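The Long Way to a Degree in Jarnthorpe

When Elfriede Oltmanns opened her first lecture notes again, she was 53 years old and had two grown children. She had left the college in Jarnthorpe after three terms, long ago, to help in her parents' bakery. "I always said I will go back next year," she told me. "Then the years became many."

This spring she is one of 251 students in the evening degree program of the college. The program was started for people who began their studies and stopped, for whatever reason, and it accepts old credits if the student can show that the knowledge is still there. For most of them this means a long talk with a teacher and a written test in May.

The talk is what people fear most. Detlef Hagedorn has led these talks since the program began, and he has a small office on the second floor with a view of the bus station. He does not ask for definitions. He gives the student a problem from working life and waits. Sometimes he waits quite long.

"A woman who has run a shop knows what a cash flow is," he says. "Maybe she has forgotten the word from the book. The word I can give back to her in one evening."

Not all the teachers agree with him. Some feel that a credit from decades ago should be earned again from the beginning, above all in subjects that have changed a lot. In computing, the college now accepts nothing older than 10 years. In history and languages there is no such limit, and this difference is a source of some irritation in the corridors.

A timetable made for tired people

Classes begin at half past six and end before the last bus to Draletstead. This was a demand of the students themselves, because almost 30 of them live there and do not drive. Before the change, they used to leave in the middle of the final lesson, quietly, with their coats already on.

The fees are paid by the month, and a student can pause twice without losing the place. Oltmanns has used one pause already, when her father was in the hospital. She came back in the next term and found that her study group had kept her on their mailing list the whole time.

Her group meets in the library at Sikport on free evenings – a building she had passed for years and never entered. They compare essays and argue about statistics. One member reads every text aloud before it is handed in, and the others have started to do the same.

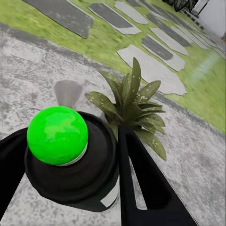
What comes after

The college does not promise a better job. Some employers pay for the courses, among them the engineering firm Engelhardt, which lets its staff leave early on class days. Others do not even know that their workers are studying.

Oltmanns has four modules left. She wants to write her final paper about apprentices in small bakeries, and Hagedorn has agreed to supervise it. He has asked for an outline before the summer break, and she has sent him two.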